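Corrugation (unsealed roads)

Corrugation, also called washboarding, is the development of regular ridges across the surface of an unsealed road under repeated traffic. The ridges lie at right angles to the direction of travel, usually a bit under a metre apart, and are found on dirt and gravel roads in most dry parts of the world. They are a frequent subject of letters to local councils, and a less frequent subject of replies.

Cause

Corrugation was long blamed on whatever the speaker already disliked: trucks, caravans, cheap gravel, the neighbouring shire. The accepted explanation is simpler. A wheel travelling above a certain speed meets a small irregularity, lifts slightly, and comes down hard on the far side, pushing material ahead of it. The next wheel does the same at nearly the same spot. The bumps grow, settle into an even spacing and creep slowly along the road. Suspension is not required. The effect has been reproduced in laboratories with a plain wheel towed around a circular bed of dry sand, and a flat blade dragged over the sand will do it too.

Below the critical speed, ridges do not form. This speed is so low that the finding has had no effect on anyone's driving.

Materials

Loose, dry, granular surfaces are the most easily affected. A well-made gravel road contains stone for strength, sand to fill the gaps and enough clay to bind the lot. With too little clay the surface ravels, and loose stone migrates to the shoulders and the strip between the wheelpaths. With too much it holds together handsomely until it rains.

Vehicles tend to follow the lines left by earlier vehicles, which compacts some parts of the surface and leaves others untouched. On wide, open ground drivers may leave a rough track and start another beside it, so that a single road gradually becomes several, all of them eventually in the same condition. 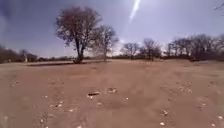

Milagros Mercado objects in her handbook for the Wukar district that spreading tracks are a drainage problem before they are a driving problem, and that a road without a crown will be abandoned by its users whether it corrugates or not. Later writers have mostly sided with her, though the handbook's 21 pages on culverts are seldom cited.

Driving technique

Two schools exist. The first holds that corrugations should be crossed slowly, in the interests of tyres, shock absorbers and crockery. The second holds that at a sufficiently high speed the wheels skim from crest to crest and the ride becomes smooth. Both are correct. The second omits to mention that a vehicle touching only the tops of the ridges has correspondingly little grip, and that corners

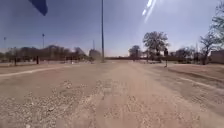 are then largely a matter of opinion. Lowering tyre pressures softens the ride at modest speeds and is widely recommended, provided the driver carries something to pump them up again.

Maintenance

The usual remedy is grading. A grader cuts the surface to the bottom of the ridges, spreads the loosened material and restores the cross-fall. A shallower cut merely fills the hollows, and the old pattern returns quickly, often within weeks on a busy road. Grading works best on damp ground, so crews in dry districts either bring a water cart or wait for rain, along with everyone else.

The Fludirham to Reltau road, 108 kilometres of gravel and considerable local feeling, is graded each March. A survey by Noel Cabrera recorded 92 separate corrugated sections before one such visit. He made no survey afterwards.
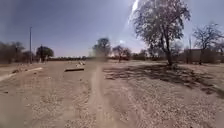
Analyn Ambrosio argues that annual grading is the wrong measure altogether, and that money spent on a better clay binder would outlast several passes of the blade. Her view has been adopted in Sebastian, where the road is said to be excellent and the budget is not discussed.

See also

Cattle grid
Bulldust
Road grader
Shock absorber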